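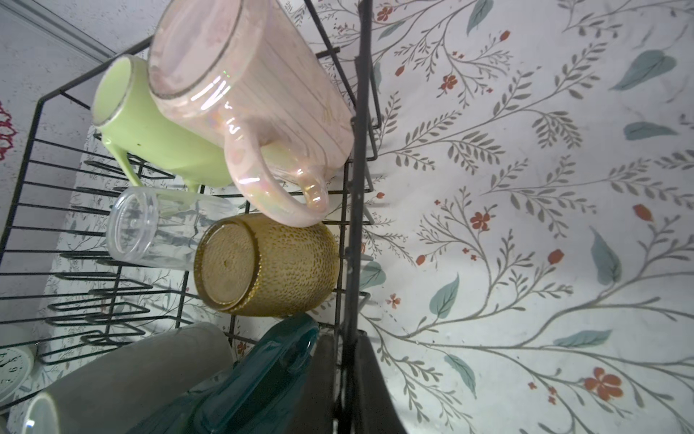

Soudabeh Arabzadeh
Thread: looking after the dish rack cell

1/ Today I want to write down how we keep our dish rack cell in good condition. Some of you asked me after my last thread, and I answered each person separately, so now everything is in one place. The cell is one arm, one two-finger gripper, one wrist camera and a rack full of cups.

2/ First the rack. A wire rack is light, and the gripper can move it without meaning to. If a finger catches a wire when the arm goes up, the whole rack shifts a few millimeters and every saved position is a little wrong. I check the rack position each morning before I switch on the motors.

3/ To check, I drive the arm slowly to a saved point over the center rail and look at the wrist camera picture. If the rail is not where it was yesterday, I move the rack by hand, never the saved point. I made the opposite choice for one week and had to teach everything again.

4/ The cups are mixed on purpose. Pink mug with shiny glaze and a gold rim, lime-green mug, big gray matte one, a yellow glass cup with small bumps all over it, a clear plastic tumbler. Each of them asks something different from the fingers.

5/ Matte ceramic is the kindest. The rubber pads hold it well and I leave the grip force at the normal setting. With shiny glaze I clean the pads first. Dust and old soap on the pad make it slide, and it looks like a force problem when it is only dirt.

6/ Clear plastic is the hardest for us. The camera sees the wires and the flower pattern through the wall of the tumbler, so the depth values jump. For this one I use a taught position and low force. Plastic bends, and then it springs out of the fingers.

7/ Somebody will ask why I don't put a plain sheet under the rack. I had one for the first setup. Then the arm worked very nicely on the plain sheet and badly everywhere else. The leaves and flowers stay.

8/ Finger pads. I change them after 2,613 grips, which is a strange number, I know. It comes from the counter on the day when the first pair split, and I simply kept it. You should find your own number, it depends on the rubber.

9/ How to change them: stop the arm, open the gripper fully, switch off the power at the cabinet. Each finger has 2 small screws. Take off the old pad, wipe the metal with alcohol, wait until it is dry, put the new pad on. Tighten both screws a little at a time so the pad sits flat.

10/ After new pads you must do the zero again. Close the fingers on nothing, save this as zero, then close them on the gauge block. If the reading is wrong, do not correct it in the software before you look for rubber crumbs behind the pad. I found crumbs there more often than I like to say.

11/ The wrist camera. It is mounted close to the fingers, so a finger always shows in the picture as a dark, blurred shape. This is normal. We mask it in the software. If you change the fingers for longer ones, the mask has to change too – we forgot this, and the arm tried very politely to avoid its own finger.

12/ I wipe the lens with a dry microfiber cloth at the start of every shift. No spray, because it goes into the ring around the lens and stays there. For the ceramic with gold rims I also lower the exposure one step, otherwise the bright spots on the handle become white areas and the edge is lost.

13/ The cable. Ours is a Zarnov cable, clipped to the forearm in three places, with a loose loop at the wrist. The loop must be big enough for a full turn and small enough that it does not hang down into the prongs. In May I will replace the last clip, which is cracked.

14/ Error 203 on our Sollasix controller: in our cell it was the wrist connector each time. Power off, pull the connector, look at the pins, push it back until it clicks. If it comes again on the same day, I change the cable and do not discuss with it.

15/ Handles. The robot prefers to hold a mug by the body, but when a handle goes down between the wires, the mug can turn and lock itself when you lift. I added a short stop 12 mm above the rack. There the force is read again, and if it is too high the arm puts the mug back and waits for a person.

16/ I keep a paper notebook beside the cell: pads changed, zero done, rack moved or not moved. The software log has all of this also, but in the notebook I can see one month on two pages.

17/ Next I will write about the gripper bearings. Chowdary sent me a new grease and I want to run it for some time before I say if it is good. If you have the same controller and see other error codes, please write them under this post.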